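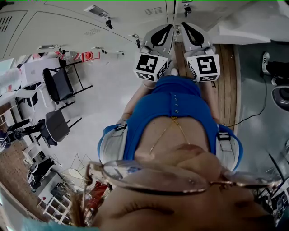 Budgeting for a wearable tracking setup in a small workshop

Tuesday, January 23, 2024

Every January I get the same email in a few different versions: we want to start recording how people walk and move so we can teach a robot to do it, we have a spare room and a bit of money, what do we buy first? So I finally sat down and wrote out my own shopping list, mistakes included. We're a little shop on the Sevbridge side of the canal and I've done this three times now, twice badly.

Start with the floor. I mean it! My first budget had a line for cameras, a line for the computer and a line for the robot, and nothing at all for what people would be walking on. A plain concrete floor is fine for level walking, but sooner or later you'll want something to step up onto. A low platform made of wooden slats does the job and you can build one in an afternoon. Sand the edges and put grip tape underneath. Mine cost me $84 in lumber and screws, and it has outlived two computers.

Shoes come next, and this is where I got cheap and regretted it. If you're fixing marker cubes on top of the shoes, buy the shoes for the job and leave the cubes on. I used to swap one pair of cubes between everybody's own sneakers and we lost half of every morning to it, re-taping and re-measuring and starting over. Now I keep three sizes on a shelf. Stiff uppers are best – anything knitted lets the cube wobble. Print spare marker faces while you're at it, on matte paper, and keep them flat in a folder. Glossy ones catch the ceiling lights and the cameras lose them.

Harness straps: get the ones with wide webbing and a buckle you can work with one hand. I ordered a Rocha set the first year and a Grutmont set the second, and I'd buy the Grutmont again just for the buckles. Try them over whatever people really wear to work, dresses and long shirts and all, before you order a second set. And if some of your crew wear glasses, have them along for the try-on of any headgear. I bought one that pressed on my temples so hard I gave up after ten minutes (it's in a drawer, you can have it).

Cables deserve their own line in the budget. Write down the longest run you think you need, walk it with a tape measure, then add half again. A thin black cable on a pale floor is easy enough to see when you're looking for it, but a person in tracking shoes usually isn't looking. Clip it to the wall where you can, and buy floor covers for the stretch where you can't.

Chairs. You'll want more than you think, and they don't need to match. Somebody has to sit at the laptop, somebody is always waiting for their turn, and whoever just finished wants to take those shoes off sitting down. Secondhand is perfect. Same goes for the desk and shelves.

For fixed cameras, price the brackets before the cameras! I once had four nice cameras sitting in boxes for weeks, waiting on mounts. Look at what your walls are made of, too. Panels and cabinet doors can flex, and brick needs a proper drill and anchors, so that's a tool rental on top.

Now the money. My whole second try, without the robot, was planned at $2,000 and I ran over, mostly on cables and those brackets. The third time I split it up and ordered in stages:

Shoes, cubes, straps and spare buckles: $864
Platform: $84
Everything else: whatever was left, spent after 5 trial sessions

That last line saved me the most. We did the trials with one borrowed camera and a notebook, and I crossed almost half of the fancy stuff off the list afterward.

As for the robot, don't put it in the same budget at all. I had a quote from Grollari in hand before I owned a single decent recording, and it went stale while I was still fiddling with tape. Ask for the quote when you have a stack of walks you're happy with, and ask them how long it's good for. Delivery is usually separate, and so is the crate pickup. Measure your door, too.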